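Posting this fast because the last one went up with the wrong closing date. 14th October is the deadline. Ignore the old ad.

# Front-end developer, offline and sync (Innes mobile web team)

Full time. Remote ok, office ok, mix ok. Two openings, same job, same pay band.

## What we're building

Innes is a website that field crews keep open on their phones all day. Job lists, forms, photos, signatures. Lots of them work in basements, elevator shafts, parking garages, the far end of a farm. No signal. The site has to keep going anyway and send everything up later without losing a form or sending it twice.

Right now it mostly does. The bit that doesn't is why we're hiring.

Old setup: one big page, everything saved in the browser, a retry loop that Khalil Farah wrote in a weekend and has been sorry about ever since. New setup: proper local database, a queue for changes, a server piece called Rirach that decides who wins when two people edit the same job. Rirach is half done. The browser side of it is less than half done. You'd own the browser side.

## What you'd do

- Build the change queue and the screens around it (what's saved, what's waiting, what failed and why)
- Move the old forms over, one customer at a time. There are 200 forms. Some are ugly
- Keep the first load small. Our budget is tight and we do stick to it
- Write tests for bad networks. Slow, dropping, fake wifi with a login page, all of it
- Fix update bugs. The classic: someone leaves a tab open for three weeks and is running code nobody remembers
- Answer support questions on your own stuff, shared rota, daytime only

## What you need

- Solid JavaScript or TypeScript. Either one, you'll be writing TypeScript here
- You've shipped something with a service worker and lived with it after. Side project counts
- You know the browser storage options well enough to argue about them
- Comfortable with plain CSS
- You can write a clear bug report. We'll ask to see one
- English good enough for calls and long written threads

Nice to have, not required: IndexedDB migrations, Safari pain, accessibility work with screen readers, any experience in a trade where you were the one filling in the form.

No degree needed. We don't look at that line.

## What we're like

Small team. Tímea Győri runs it and still writes code most mornings. Suha Hijazi does design and sits in on every customer call, so you'll get her notes whether you asked or not. Khalil is on the server. We write things down a lot. One standing meeting, short. If you like pairing all day this is probaly not the place, though a couple of hours here and there is normal.

Code review is same day. Releases go out whenever something is ready, and we roll back without drama. Laptop and a pile of cheap old phones come with the job. You will learn to hate at least one of the phones.

## Pay and the rest

- Salary band is sent with our first reply, before any call. Ask if it's missing
- Pension, health cover, paid sick leave from day one
- Four-day week is possible after the trial period, pay adjusted
- Parental leave same for everyone
- Two trips a year to see the rest of the company, travel paid, not compulsory

Trial period is three months. We tell you how it's going at the half way point so there are no suprises.

## How hiring works

1. Send the email (details at the bottom). Siham Haddad reads all of them, a real reply every time
2. Short call with Tímea. Half hour
3. Small paid task. We give you a toy sync bug, you fix it and tell us what you'd do with more time. Please don't spend a whole weekend
4. Longer call with Khalil and Suha about the task, and about your questions
5. Offer or a no, with reasons if you want them

No whiteboard tests. No puzzles.

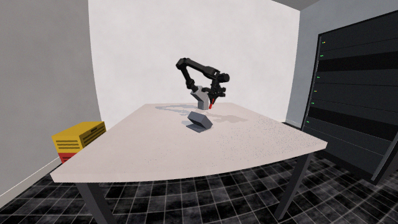
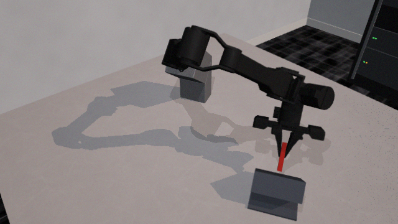

Black arm, pale tabletop.

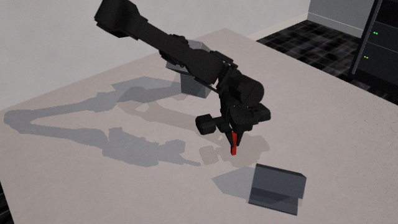
## To apply

Email Siham. Subject line "Innes browser". In the email:

- A few lines on something you built that had to work offline, and what broke
- A link to code or a live site. If it's all private, describe it, fine
- One bug report you wrote. Blank out customer names
- When you could start, and your time zone

CV if you have one handy. No cover letter, the few lines do that job. PDFs or plain text, please, not a link that needs a login.

People who applied in July: you're welcome to apply again, and you can skip step 2 if you already had that call. Just say so.

Agencies, no thanks.

Questions before applying go to Siham too. She passes the technical ones to Khalil, who is slow on email but gets there. Start date is flexible for the right person, though sooner helps us a lot with the form move.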